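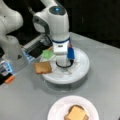

Baltazar Villaseñor

Planning and Control Software Engineer, Grikberg
Pledisley office, on site. Posted October 6, 2023

Grikberg writes planning and control software for multi-arm food assembly cells. We are hiring one engineer to work on Utemik, our task and motion planner. The role reports to me and sits in a team of eight.

Utemik takes a recipe, an ordering constraint and the current estimate of where each item is, and produces a timed pick-and-place sequence for two arms sharing a workspace. Our standard development task is a sandwich: bread, cheese and the rest, picked from a round tray and stacked on a plate. Flat items on a divided surface are awkward to grasp, and a poor release pose shows up in every layer placed after it.

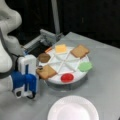 The planner is C++17 with Python bindings. Median replanning time on the regression suite is 83 ms against a target of 60 ms, and most of the excess is in collision checking between the arms. The suite has 437 recorded episodes. Costa, our simulator, replays all of them on each merge.

You will:
- own the inter-arm collision checker and its benchmarks
- rewrite the grasp sampler for thin items, including those overhanging a rim
- add pose uncertainty from the perception stack to the planner's cost function
- review changes to the arm controllers and share bench time with the rest of the team 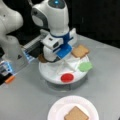 You will also write the failure labelling tool we currently do by hand in a spreadsheet. Labels need to separate perception, planning and execution faults, and at present about 33 per cent of failures are labelled "other".

Required: three years of production C++, working knowledge of sampling-based or optimization-based motion planning, and time spent debugging on real arms. Useful: behaviour trees, real-time Linux, camera calibration. A degree is not required.

Permanent, full time. The start date is flexible up to the end of December. Send a resumé and one code sample to the Grikberg hiring desk, with "Utemik planner" in the subject line. The interview is a technical call followed by a half day at the bench in Pledisley, travel paid.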